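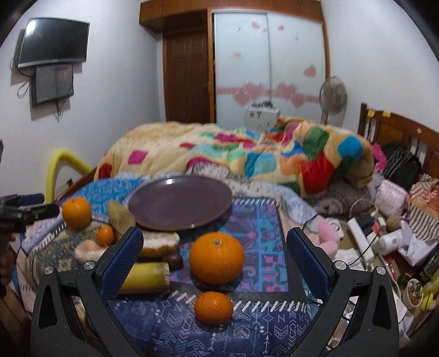
Why do people put food down on a bed?

Mostly because the bed is the largest clear, level surface in a small home, and it's at a good height for someone sitting on the edge of it.

Papers > Home and Everyday Life > Small Rooms > Section 4

By Paloma Kapoor and Wilfredo Quiambao
Friday, November 16, 2018

4. The bed as a table

Figure 2. Food set out on a patchwork bed covering: citrus fruit of several sizes, a round plate, and a bread-like item among other things.

I should say up front that this was supposed to be a short section. When Wilfredo and I planned the Andham interviews we had one line about beds in the whole guide, and it was about making them in the morning. Then people started talking about eating on them, sorting shopping on them, letting the kids play store on them, and we ended up with more on the bed than on the kitchen counter (which was meant to be the star of the paper!). We talked to people in 29 homes, nearly all of them one or two rooms, and I went back over the notes for this part myself.

4.1 Putting food down

The first thing I noticed is that people don't use one word for it. Some said they "lay out" food on the bed, some said they "dump" it, and one man was quite offended when I used the second word about his fruit. The difference matters to them. Dumping is what you do with a shopping bag when your arms hurt. Laying out means you've looked at the bed first and decided where things go, and usually the big pieces go down first and the little ones fill in around them.

Citrus came up a lot. Oranges are an easy thing to trust on cloth: the peel keeps everything in, they don't shed crumbs, and a thick quilt stops them wandering off the way they do on a bare tabletop. Look at Figure 2 and you get a nice spread of sizes, from the big bright orange down to the tiny one, with a slightly flattened mandarin in front. A quilt holds a mix like that pretty well. On a tight, smooth sheet the same fruit will all head for the dip wherever somebody sits down, and several people told us about this with real feeling.

Bread is where opinions split. Half a room will tell you bread never goes on a bed without something under it, and the other half will tell you that's what shaking out a blanket is for. I'm in the second group, Wilfredo is in the first, and we've agreed not to let that affect the coding. (It affected one lunch.)

4.2 What the plate is for

I had assumed that once there was a plate on the bed, the food would be on the plate. That isn't how people described it at all. The plate goes down early and marks the spot as a place to eat, and then things pile up beside it. Fruit in its peel hardly ever needs a plate. Cut things do, and sticky things do, and everything else seems to depend on who's watching. One woman told me the plate is there "so it counts as a meal," and I've been thinking about that ever since.

A round plate on soft bedding also tips. People cope by pushing it down a little into the covering, or by putting a tray or a big book underneath. Žydrūnas Sepp, who read an early draft of this section for us, asked why we hadn't written about trays properly. The short reason is that the people who owned trays mostly kept them on top of the fridge and forgot about them.

4.3 Coverings and patterns

This is my favorite part, so bear with me. We asked everyone which covering they'd pick if they knew food was going on the bed, and patterned ones won easily. The usual explanation was stains, and fair enough. But people also use the pattern to keep things organized, and they do it without making any fuss over it. A patchwork covering comes with its own borders. You can put the fruit on one panel and the plate near another, and tell somebody across the room that what they want is on the blue part.

The covering in Figure 2 would suit those people fine. There's a panel of purple, blue, turquoise and pink shapes with a dark border around it, then a navy section printed with light arrows and chevrons, and white stitch marks between you and the rest of it. Orange peel shows up beautifully against colors like those. A dark, shiny item has a harder time of it, and we heard a few stories of small dark things being found at bedtime, chiefly by the feet.

Plain white bedding was the least popular choice by far. I'd expected someone to stick up for it on the grounds that you can bleach it, and I did get that from one person, a retired laundry worker who had no patience with quilts. Her argument was that a quilt hides what you ought to be washing out. I think she's right, and I still wouldn't swap mine.

4.4 A few loose threads

The interview notes for the whole project run to around 3,000 lines, and there's plenty on beds I haven't touched. We have next to nothing on hot food, partly because we forgot to ask and partly because people go quiet when you bring up soup. We also have very little from homes with bunk beds. Aigars Lepik has suggested that the top bunk works more like a shelf than a table, and I'd love for somebody to look into that.

I'd be careful about stretching any of this to larger homes. Where there's a dining table with nothing on it, the bed may be just a bed. Where the table is covered in mail and a sewing machine, though, I suspect you'd see the same habits we did, plate and all. Section 5 moves on to windowsills.

Recent in Small Rooms
Windowsills as Pantries: Notes from Grigaitė
Who Owns the Good Chair? (W. Sperling)
Folding Tables and Where They End Up
The Gremetti Hallway Study, Part 2
Sorting Laundry in One Room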